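Reading time: 8 minutes

Open day talk: what we saw at the Collis robot room
Speaker notes, second version

Start without slides. Wait for the back rows to sit down.

Good evening, everyone. Quick show of hands - who has been in a room with a working robot arm? (Pause. Last time I gave this talk it was nearly 8 people, and two of those turned out to mean a car wash.) Right. I had read plenty about them and had never stood next to one until March, when our group went over to Collis for their open day. I have been boring my family with it ever since, so thank you for giving me a fresh audience.

Say who we went with. The visit was set up by Leonie Camenzind, who runs the practical side at Collis and who answered every daft question I had, including the one about whether the arm gets tired. (The motors get warm. She took that as a fair question and so do I.)

Getting there: train to Fullham, then the 132 bus, which drops you right outside. Mention this because people always ask afterwards. Doors were at 9 and we were early, so we had tea in the corridor and looked at the posters.

Don't spend long on the building. It's a plain building. Go straight to the table.

What I'd expected was a big machine behind glass, something from a car factory. What they had was an arm bolted next to an ordinary pale table, with its wires and circuit boards all on show, and a toddler's puzzle in front of it. I laughed out loud when I saw the puzzle. Then I stood there for most of the morning!
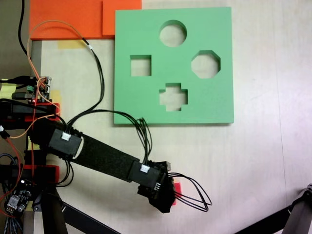

The task is the shape sorter, and I want to spend some time on it because it's so much harder than it looks. You pick up a shape, you find its hole, you put it in. Most of us could do it before we could talk properly. The board they use is green foam, lying flat on the table, and it has a round hole, a square one, an octagon and a cross. Ask the room: which would you give a robot first? Most people shout "the round one", and they're right, because you can turn a round peg any way you like and it doesn't matter. Now ask about the cross. With the cross you have to get it over the hole and also get it turned correctly, and if it's a few degrees out an arm of the wrong portion lands on the foam and the whole thing sits there looking silly. The octagon is sneaky as well. It looks nearly round, so you think you can be careless with it, and you can't.

(If there are children in, get one up here with the wooden sorter from my bag. Ask them to do it with their eyes shut. Then ask them to do it with eyes open but wearing oven gloves. The oven gloves get the point across better than anything I can say.)

Next bit: how does it learn? Go slowly, this is where I lost people last time.

At Collis they do a lot of it by showing. A person guides the arm through the job, the computer records how each joint moved and what the cameras saw, and then they do it again. And again. Leonie told us they aim for 2,000 goes before they start judging whether a method is any good. I wrote that number down and underlined it. Some of those goes are clumsy, and she keeps plenty of the clumsy ones in, so that the arm has something to draw on when it starts badly itself.

Move the puzzle a little between goes, too. If the board is always in exactly the same spot, the arm can learn the spot and know nothing about holes. I loved that. It's the same as a child who can read one book aloud perfectly and has simply memorised it.

Then tell the Chien story. Chien is the name of their older control program. On the morning we came it would carry a piece across very smoothly, stop, and hover. Everyone in the room leaned in. It hovered some more. Somebody behind me whispered "go on, then" and the entire row cracked up. Leonie explained that it was unsure which way to turn the piece, so it was making tiny changes of mind, one after another, too small for us to see. (Act this out with my hand. Keep it short, it got a bit much last time.)
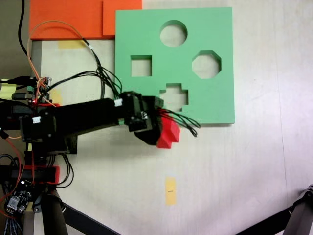 The newer program is called Bukuvstead. I asked where the name came from and got three different answers. It plans a short stretch of movement in one go and commits to it, then looks again and plans the next stretch. So there's less dithering. It makes mistakes with more confidence, if you like, but it also recovers from them, and watching it recover was the best thing I saw all day. It came down slightly wrong, lifted, turned the wrist and tried again, and I found I'd been holding my breath.

Be fair here. It missed plenty too. The staff were very open about this and never rushed us past a bad go, which I liked them for.

Questions I usually get, so have these ready:

What is it for? Sorting shapes is practice. The people at Collis are interested in fitting parts together, plugs into sockets, lids onto tubs, that sort of job. I'm not an engineer, so say so and don't guess beyond that.

Is it dangerous? The one we saw was small and moved slowly. We were asked to keep our hands off the table while it was running, and there was a stop button that Leonie kept within reach.

Why are the wires all over the place? Look back at either picture for this one. They change parts often, and tidy cabling takes ages to undo. A good long loop of wire also lets the gripper turn without pulling on anything.

Can I go? Yes! They run the open day every spring and you book through the front desk. Wear something warm, the room is kept cool. Take the children if you can borrow some.

(Leave the wooden sorter and the oven gloves out on the side table during tea. Remember to collect the gloves afterwards, they belong to my sister.)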